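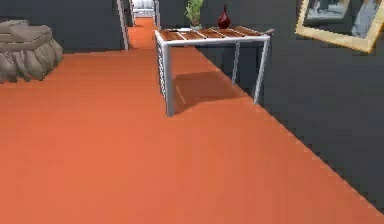
Unit 6: Preparing a Single for Release

Music Business and Practice, handout for the second half of term

This unit covers the work between a finished mix and release day. We will follow one case throughout, a four-piece metal band called Vindano putting out a single ahead of their second album on a small label, Luangrath. Bring your copy of the Unit 5 budget sheet, as we will use the same numbers.

1. Choosing the track

The lead single is often not the strongest song on the album. The label wants something that represents the record, runs at a reasonable length, and starts quickly. Vindano had two candidates. "Skurkbridge" was the band's choice, but the version on the album runs to 9 minutes and opens with a long clean guitar section. The label asked for a shorter edit. The band agreed to an edit for streaming and kept the full version for the album.

Points to settle before anything else:
- Which version is the single, and is it a new recording or an edit? An edit normally needs its own ISRC.
- Who approves the edit? Check the contract. Many small-label contracts say "mutual consent" and leave it there.
- Does the edit change the writing credits? Usually no, but a removed section written by a former member can cause an argument.

2. Masters and delivery

Deliver the stereo master as a 24-bit WAV file at the session sample rate. Do not send an MP3 as a placeholder, as placeholders get released by mistake. Name files with artist, title, version and date. Words like "final" in a file name mean nothing to the person receiving it.

Metadata goes in at the same time as the audio. At minimum: title, version title, main artist, featured artists, writers with splits, publisher, ISRC, label name, copyright line, language, and explicit content flag. Splits must add up to 100. On Vindano's first submission they added up to 97, after one writer's share was changed and the rest were left alone. The distributor sent it back and the single lost its place in the schedule.

3. The video

A small label will usually pay for one video per album. The main types are performance, narrative, lyric, and animated. Costs vary a great deal, so get two quotes and compare what each includes. Ask about the number of revisions, who owns the raw footage or project files, and whether short vertical clips for social media are part of the price.

Vindano hired a studio called Kodance. The agreement allowed 2 rounds of changes, with further changes billed by the hour. The band used both rounds on the color of the opening shot and had none left when the bass player noticed a timing problem in the last chorus. Collect notes from every member first, then send one list.
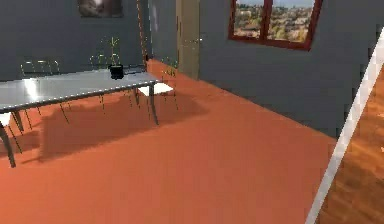

Fig. 2. Interior, computer-rendered.

Delivery format for video should be agreed in writing. Ask for a high-quality master and a smaller upload copy, and check that the audio on both is the approved master.

4. Press and timing

Send the announcement to press six weeks ahead where possible. Monthly print magazines need longer. A premiere gives one site the video before anyone else, usually for a day. Keep the press text short: who, what, when, label, one quote from the band, links. Write the quote yourselves.

Reading and task

Read chapter 9 of the course reader. Then write a press announcement for the Vindano single, with a metadata sheet attached. Assume an August release. Submit both as one file by 5 p.m. on the deadline shown on the course page.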